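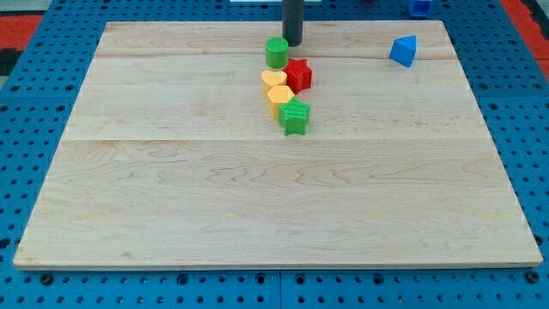 Start layout, blocks bunched near the post, blue triangle off to the right

Pusstead
28 February 2019
Recording demos for a block sorting task, teleoperated with a handheld controller. I have 100 so far and the trained policy still hesitates over the bunched blocks. It picks the triangle well enough. With the two stars and the heart it hovers, drops halfway and goes back up. Do I need more data or better data?

Irnon
Better. Replay your approach paths. If you came at the red star from the left in one demo and from the right in the next, the policy averages the two and ends up over the middle of the group.

Pusstead
Checked. I do both, depending on where the post is. I've been avoiding it by eye.

Mocanu
Disagree with Irnon. Mixed approaches are fine if there are enough of each. We had 623 on a similar job and left both in. Fixing one side gives you a policy that fails when that side is blocked.

Irnon
At 623, perhaps. At 100 he can't afford it. Choose a side, record again, add the other later.

Bindard
Have you tried guiding the arm by hand for the tight picks? My remote demos had long pauses before each grasp and the policy learned the pauses.

Mocanu
Then your hands are in the camera view – worse problem.

Bindard
Not if you replay the joint path and record the images on the second pass. Reset the blocks to the same spots first.

Pusstead
Pauses are there, 2 s before most grasps. Will trim those and retrain before recording anything new.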